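Koro Dialogue Project: Progress Report to the Endlow Fund
February
By Rigoberto Jaramillo

Dear friends at Endlow,

I'm very happy to be writing this one. When I sent the last report we had an agreement to talk about talking, and not much else. Since then the Cisneros town council and the Enden residents' association have sat down together three times, and they have agreed in writing on what the talks are for. After the years of silence between them, I still catch myself rereading that page! 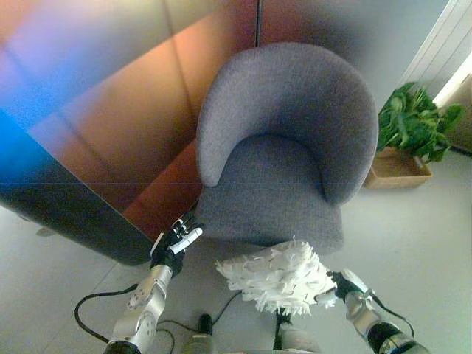
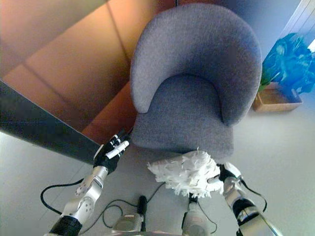
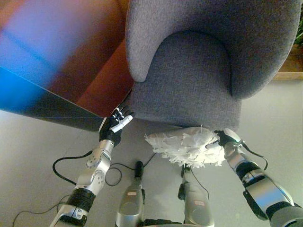
Gray armchair, Koro office, Cisneros.

First, the background, for those of you who have joined the fund since our grant began. Enden was folded into the municipality of Cisneros by a boundary change that most people in Enden opposed. They pay town taxes and vote for the mayor, but the council is elected from wards drawn before Enden was part of the town, so they have no councilor of their own. The association stopped sending anyone to council meetings in protest, and the council took that as a reason to stop inviting them. Your grant pays for Koro to bring the two sides to a table, keep the record, and help whatever they agree on reach a formal vote.

The meetings

The first meeting was stiff. Leobardo Espinoza came for the association with a prepared statement and read all of it, and the deputy mayor, Uriel Carrillo, answered with one of his own. But both men stayed after the agenda was finished, and they got into a long conversation about the Enden road and who is supposed to clear the drains along it. I mention the drains because they ended up mattering a lot. By the second meeting the town had sent a crew out, and the association opened by thanking them for it. I have facilitated a fair number of these processes and I can't remember a warmer start to a second session.

At the third meeting the two sides signed the terms of reference (attached as Annex A). They name four subjects: representation on the council, the road and drainage budget, the status of the old Enden meeting hall, and the fines still outstanding from the sit-in at the town offices. Representation comes first, at the association's request. Mr. Carrillo asked for the budget to be taken alongside it, and that was accepted with very little fuss.

The fines are the hardest of the four. There are 14 people who were fined, and the association would like all of the fines dropped before any vote on wards. The council's position is that it can't cancel a fine on its own authority and has to go through the municipal court. Our legal adviser, Eifion Lloyd, has written a short note on what the council can and can't do, and both sides have accepted it as a fair reading. His view is that the council can ask the court to suspend collection while the talks are going on. A draft request is now with the town attorney, and we're hoping for an answer before the next session.

The household survey

Iraís Espinoza ran the survey and did a wonderful job with it. (She and Leobardo are cousins. We told both sides before she started, and the council had no objection.) Her team collected 422 completed forms, and every question was agreed on in advance by the council and the association, so neither can say it was the other one's survey.

The strongest result is that people in Enden want a seat on the council far more than they want to leave the municipality. I was thrilled to see that, and so was Mr. Carrillo, who had been worried that the talks would turn into talks about separation. People were split on the meeting hall. Older residents mostly want it back as it was, and younger ones would like it used for evening classes. The full tables are in Annex B, with the comments typed up as people wrote them. Please do read the comments if you have an evening. Some are blunt and a few are very funny.

What has gone slower than planned

The public information sessions haven't started. We wanted the terms of reference signed first so that we'd have something real to present, and that took longer than the work plan allowed. We have 7 sessions planned, divided between Cisneros and Enden, and all of them now have a place to meet. We'd also like them to begin at 6:30 p.m. instead of mid-afternoon, after several farm workers told Iraís they would never make the earlier time.

The radio segment is also behind. The station is willing, but the council and the association are still going back and forth over who speaks first. I expect we'll end up tossing a coin.

Money

Spending is under budget on printing and over on transport. We would like your approval to move the unspent printing money to the transport line, and the figures are in Annex C. No change to the total is requested.

Next steps

The fourth meeting will take up representation in detail. Eifion is preparing two ward maps for it, one that adds a seat for Enden and one that redraws the existing wards to make room for it. Both parties have asked to see the maps ahead of time, and they will receive them on the same morning.

If anyone from Endlow would like to sit in as an observer, both sides have said yes, and I'd love to have you here. Please let me know soon so I can put your name on the list.

With thanks,

Rigoberto Jaramillo
Koro, Cisneros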